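Januder Robot Room — Floor Rules FAQ

Last edited by Renata Jara, October. Questions to Renata or Eulalia Daza, not to the group inbox, it doesn't get read.

Quick answers for anyone booking the room with the walking robot. Not a replacement for the safety sheet on the door. Read that too.

Do I need to be signed off before I go in?

Yes. Watching is fine if a signed-off person is running. Touching the controls, no. Sign-off is 22 questions plus a session with Eulalia. Fentealba contractors need the same one — your site badge doesn't count here.

How many people for a bottle run?

Minimum of two. One on the stop button, one on everything else. The stop person doesn't hold a phone, a coffee or a laptop. If the stop person leaves, the run's over until they're back.

How close can I stand?

Outside arm's reach plus a step. That means the arm fully out, not where it happens to be right now. Same for the idle arm. People watch the hand that has the bottle and forget the other one, which is the one that swings.

Can I walk behind it to get to the door?

Not while it's powered. Lines run off the back, some high, some down on the floor. Wait for a stop, say "crossing", get an answer, cross. Silence isn't an answer.

What about cables on the floor?

Look at them before every run, all the way along. No loops near the feet. Nothing under a chair wheel. If one has ended up in front of the feet, stop and move it by hand, don't try to steer round it.

What goes on the desk?

The stuff for the task. That's it. No mugs, no keyboards, no parts from yesterday. Anything extra goes on the shelf in the corridor.

What kind of bottles?

Plastic only, cap on and tight. No glass ever, including "just for one try". Check the cap yourself, even if the last team says they did. Cracked or soft bottles go in the bin.

Can we use fizzy drinks?

No. Foam and pressure are a pain. Still drinks foam too if they get knocked about enough, so let a foamy one settle before you open it. Open it over the sink in the kitchen, never over the desk.

How full?

Whatever your task sheet says. Write the level down if you change it. Weight changes the grip and then the Bimbridge people spend a day asking why the numbers moved.

Can I hand it a bottle directly?

Only in handover mode, and only if that's on your task sheet. Otherwise stop, set the bottle on the desk, step back, start again. Same going the other way — don't pull a bottle out of a closed hand. Use the release command.

It's holding something and I need to stop. Does it drop it?

Depends on the stop. Soft stop keeps the grip. Hard stop, assume it drops. Don't reach in to catch it. A plastic bottle on the floor is cheap.

Something spilled. Now what?

Hard stop. Power off at the wall if it's anywhere near a connector or a foot. Then wipe. Wet floor means no walking for 10 minutes after you've dried it, even if it looks fine. Log it, small ones too.

Does the door stay open or shut?

Shut during a run, never locked. Keep the inside of the doorway clear so people can get out.

How long can a session go?

Up to 8 hours booked, but swap the stop person every hour. Late sessions end at 10 p.m. No solo "finishing up" after that, people have tried.

Can I stick tape or markers on it?

Ask first. If it's approved, nothing over a joint, nothing over a vent or a sensor. Take off your own tape afterwards. Tendamel had to clean glue off a wrist last time and sent us the bill.

Do scuffs and scratches need reporting?

Old ones no. New ones on the robot shells yes, same day. Floor scuffs only if a plank is lifting or theres an edge a foot could catch on.

What do I do at the end?

Hands empty. Bottles off the desk. Robot parked and powered down, then cables coiled, in that order. Sign the book. If something felt off, write it down even if you can't say what it was.

What does a normal setup look like?
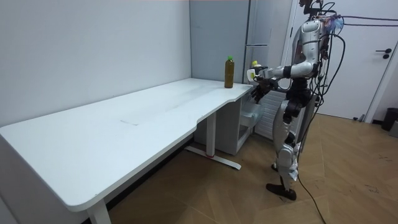
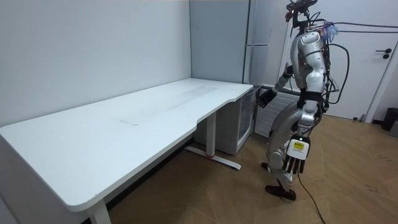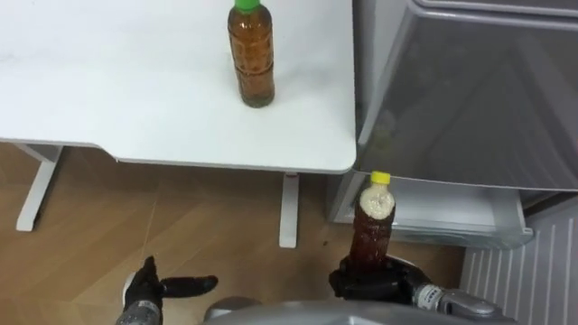

Robot at the white desk. Last one is the view from the head, foamy bottle with the yellow cap in the right hand.

Who do I tell if I see somebody skipping a step?

Tell them first. Then Renata. You won't get anyone fired, we mostly just fix teh wording on this page. Next update comes after the Monday meeting.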